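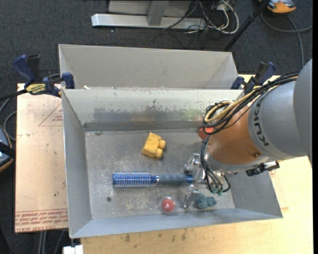 Arm at work over the front bin, second bin behind.

Jilley Home Front Kitchens Project
Progress report for the Jonell Fund
26 July 2022

Hello again, and thanks for bearing with me while I got this one written. You asked for something readable instead of another spreadsheet (the spreadsheet is attached anyway, sorry), so I'm going to tell you where we are with the rationing collection, what went well, what's dragging, and what I'd like to do with the rest of the grant.

Quick reminder of the plan, since I know you have plenty of these on your desk. We're collecting and publishing everyday paper from home kitchens during World War II: ration books, recipe leaflets, grocery lists, letters where people grumble about sugar and coffee. Most of it has come out of attics and dresser drawers in and near Jilley. A smaller part is the Kolev papers, which came to us from a family grocery store that kept nearly everything, including the notes it taped up in its own window.

We've now scanned and cataloged 600 items. I had hoped to be a bit further along by summer, but the Kolev ledgers slowed us down badly. The pages are thin, the ink shows through from the other side, and whoever kept the books in 1943 had a private shorthand for customers who paid late. I spent a good part of January just working out what the little circles meant. (They mean "paid in eggs." I was so happy I called my sister.)

The sugar material is far and away the strongest part of the collection. People wrote about sugar constantly! Sugar was the first food to be rationed, in the spring of 1942, and you can watch the home bakers adjusting almost week by week. Corn syrup and honey creep into the recipes, then molasses, then a frosting made with jelly that I tried at home and will not be making again. One woman kept a notebook of 40 cake recipes and went back through it with a red pencil, cutting the sugar in each one and adding remarks such as "fair" and "dry" and, beside a spice cake, "Father had three pieces." That notebook will be the centerpiece of the online exhibit.

Coffee is thinner. It was only rationed from late 1942 to the middle of 1943, so there was less time to complain about it, but we do have a lovely run of letters about stretching the grounds with chicory. I'd still like more on meat and canned goods. The point system confused everybody, and I suspect there are worksheets and clippings out there that folks just haven't thought of as worth keeping. We're putting another call in the library newsletter.

The exhibit pages are partly built. You can look at the sugar section on the test site now, using the same login as before. The text is close to final. The captions aren't, and a few of the scans need to be redone where the gutter of the book swallowed the last word on each line. Please ignore the bright green menu.

On outreach, we've held 6 scanning days. The best one was at the Clirkuvholm grange hall, where we had people waiting before we'd plugged anything in, and came away with two complete sets of family ration books and a shoebox of blue and red tokens. The slowest was during a snowstorm and I'd rather not talk about it. We also recorded a number of short interviews with people who were kids at the time. They remember saving fat in a can by the stove much better than they remember the stamps – several of them described the smell.

Money. We're under on travel and over on archival folders and boxes, which have gone up in price twice since I wrote the budget. The two nearly cancel out. I'd like your okay to move what's left of the travel line into supplies, and there's a form for that in the packet. Transcription is on budget. Printing hasn't been touched yet.

Still to do before the grant closes: finish the last 2 Kolev ledgers, reshoot the bad scans, write the coffee section, and get permission letters back from the families who haven't returned them. That last one worries me most. People are happy to say yes on the phone and then the letter sits on the kitchen counter. I'm going to start driving them over in person with a stamped envelope and maybe a spice cake.

I'd also love to talk about a small printed booklet of the red pencil recipes, if there's any chance of it. I have a rough page count and one printer's quote, and can send both whenever you like.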